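4.2 Wiping habits and surface wear in shared workrooms

Surface type came up late in the study. We had not planned to ask about it. The first round of forms covered only seating, light and noise, and it was the free comment box that kept bringing up boards and tabletops. So a second form went out in November, one page, to the same rooms at the Bruver and Narkix sites. 3,979 entries came back over the full period. Entries with no room code were dropped before coding.

Two patterns stand out. First, people write on whatever is near. In rooms with a wall board more than a few steps from the chairs, the board stayed clean and the tables did not. Staff at Narkix wrote on the tabletops, on the window glass, on the side of a filing cabinet in one case. Second, wiping is nobody's job until the end of the day. Of the rooms logged, 62 percent were wiped only when the next group needed space. Dry cloth mostly. Spray was on hand in nearly every room and went unused - the bottle was kept in a cupboard by the door and people did not get up for it.

Wear follows from this. Ink left overnight takes more rubbing, more rubbing dulls the finish, a dull finish holds more ink. Esfahani coatings held their gloss longest in our rooms but the sample is small (9 rooms, all on one floor) and we would not lean on it. The Noltska panels were older to begin with, so the two should not be compared directly. Gloss was scored by eye against a printed card, same card for all rooms, by two raters. Agreement was fair for the low scores and good for the high ones. A bright white glossy surface is easy to score; mid-gray is where raters drifted apart. Figure 3 has a marker against a glossy white surface.

Marker type matters less then we expected. Fine tips and broad tips left about the same residue once the ink had sat overnight. Color did matter. Red and green were reported as hard to remove far more often than black, and this held at both sites.
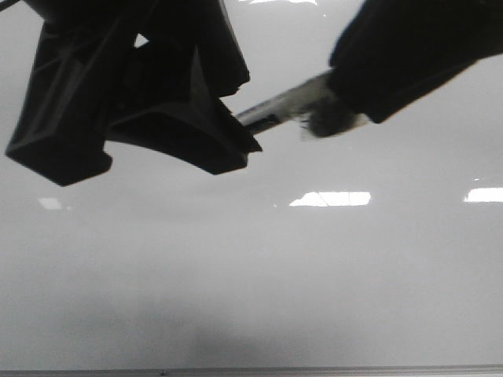
Figure 3. Marker and gripper, glossy white background.

Room size had no clear effect. Rooms over 40 square meters had more writing in total, but per person the amount was flat, and the share of writing done away from the wall board was the same as in teh small rooms. We did not log how long each meeting ran, which is a gap. Longer meetings may well mean older ink by the time anyone wipes.

One more point on the cupboard. Midway through, two rooms at Bruver moved the spray to the table on their own. Their later entries mention ghosting less. No control for this, small numbers, but cheap to test - see Section 5.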